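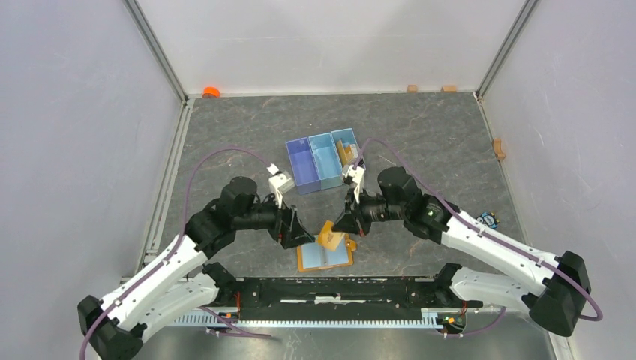

Margit Magnusson thinks two arms are a waste of money for sorting. One good arm and a bit of patience, she told me over the phone, and I could hear her stirring something while she said it. So I went to Rivuditz to ask the Skoltard group, and I got an earful (the nice kind)!

Their method is simple enough that even I followed it. The arms learn from 200 demonstrations, and then each one has to guess what the other is about to do before it moves. Take the guessing away and they dither over the tray like two people at a doorway. Leave it in, and they finished 92 percent of the test runs, from a total of 728.

Norbert Hrubý let me try steering the pair myself – I lasted around 7 minutes before I knocked a block over and had to sit down. Margit still wants to see the one-arm numbers. Norbert says they're running those in July.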